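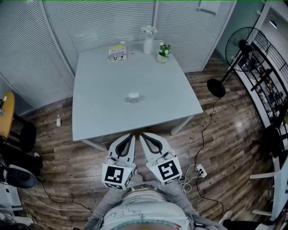 How long does it take to set up a pen-pal exchange between two primary classes?

Plan on one full term from the first email to the first reply in a child's hand. The letters themselves take a morning. The rest goes to permission slips, time zones and finding out that the other school is on vacation.

Posted 25th August by Lorraine Birkett
Shares 28 | Comments 7

Search this site: type a word and press enter

I have run a letter exchange with my third graders for several years now, mostly with a school in Sokolham, and I've made enough mistakes to fill a how-to page. You're welcome to them.

Step 1. Find a teacher, then worry about the school

Schools say yes to everything and then forget. Teachers write back. My partner is Maricica Bucur, who answered my first message within the hour and asked three questions I hadn't thought of, including whether my class could read cursive. They could not. We have since learned, more or less.

Ask your district office, ask a colleague who has moved away, ask at any training day where they make you wear a name badge. When you find somebody, have one real phone call before you promise the children anything. You need to agree on the age group, the language, how many letters each way, and what happens when a child leaves halfway through the year.

Step 2. Do the permission slips first

Send them home before you mention the project in class. If you do it the other way around, you will have a room of excited children and four who can't take part yet because the slip is living at the bottom of a backpack under a banana.

Keep the slip short. Say what will be sent (first names, drawings, letters) and what won't (last names, home addresses, anything about where they wait for the bus). All mail goes school to school. My first version ran to two pages and came back signed by people who clearly hadn't read it, one of them in crayon.

Step 3. Match the children

Your numbers will not match theirs. Mine never have. Let the stronger writers take two partners, and don't ask for hands up, or you'll get the ones who can't finish one letter. I draw up the list myself, at home, with the radio on. Meirion Gough across the hall lets his class draw names out of a hat, and he has spent many lunch breaks negotiating swaps. It's his choice.

Step 4. Write the first letter

Left alone, every child will write this: "Hello. My name is Jack. I like pizza. Do you like pizza? From Jack." There is nothing for the poor kid at the other end to do except say yes.

So before we write, we make a list on the board of things only our class would know. What the lunch line smells like. The name of the street with the bad dog. Then each letter must have:

- one thing that happened this week
- one thing you're bad at
- two questions that can't be answered with yes or no

The second item is the one that gets the best replies. Children will write half a page about being bad at swimming.

Set a limit of 60 words for the first draft. The reluctant writers can see the end from there, and the others will ignore you anyway.

Step 5. Mail them

Put everything in one big envelope and photocopy the lot first. In our second year the whole packet vanished in January, and I had to ask a room of eight-year-olds to write it all again with feeling — the results were brief.

Weigh the envelope at school if you have a scale. Glitter is heavier than you'd think, and Meinir Yorath in our front office has views on glitter.

Step 6. Fill the wait

The gap is where projects like this go to die. We put up a map and a paper calendar, and we learn how to say good morning properly. Maricica sends me one photo of her school yard every couple of weeks, which keeps my lot arguing about whether the slide is bigger than ours.

When the replies come, hand them out just before recess and never just before math. I've tried it both ways.

7 comments | Share this page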